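Kereama: The Long Tide (DVD and Blu-ray)

I've been pestering my customers to watch this one since it first came through the shop, and now we've finally got it on both formats, hooray! Darcy Hinds plays a lighthouse keeper's daughter who goes looking for her brother on the island of Kereama, and ends up in the middle of a smuggling war (with 200 years of bad blood behind it). It's a proper Saturday-matinee sort of film, only with better boats. 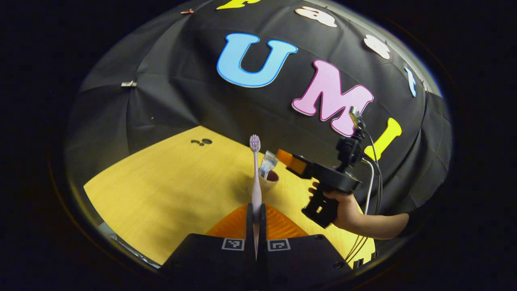
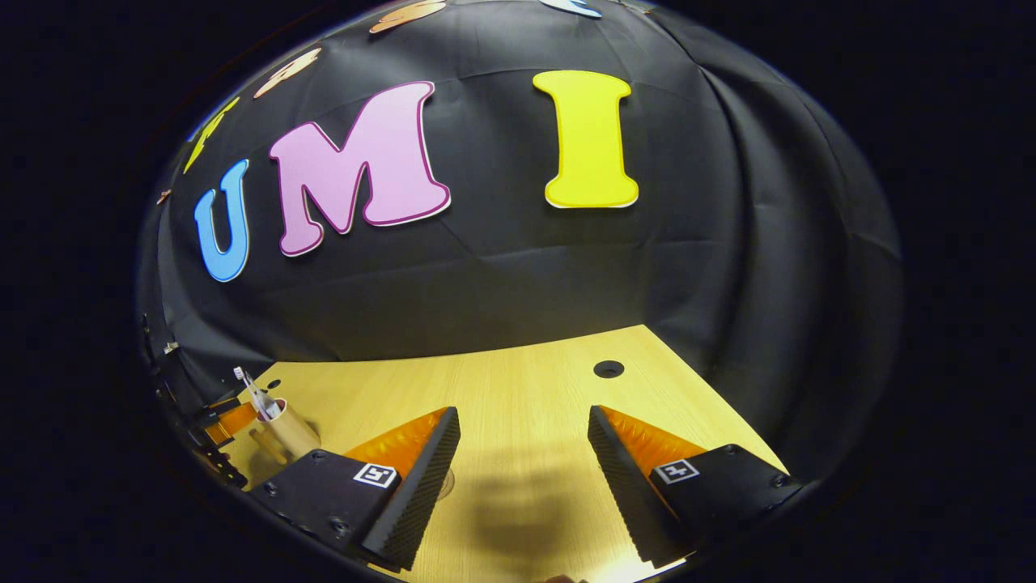

Letters on black cloth, both pictures.

Chaltu Sisay directs, and I do think the storm sequence is the best thing she's done. Turn the sound up for it! The Blu-ray has eight deleted scenes plus her commentary, which I liked nearly as much as the film. The DVD just gets the trailer, so if you've got the player for it I'd spend the extra. Subtitles in English on both.

We're only getting one more delivery before December, so shout if you want a copy put by.

Recently added
Pesstead: Series 2
The Wosia Inheritance (DVD)
Sasorach (Blu-ray)
Return to Pesstead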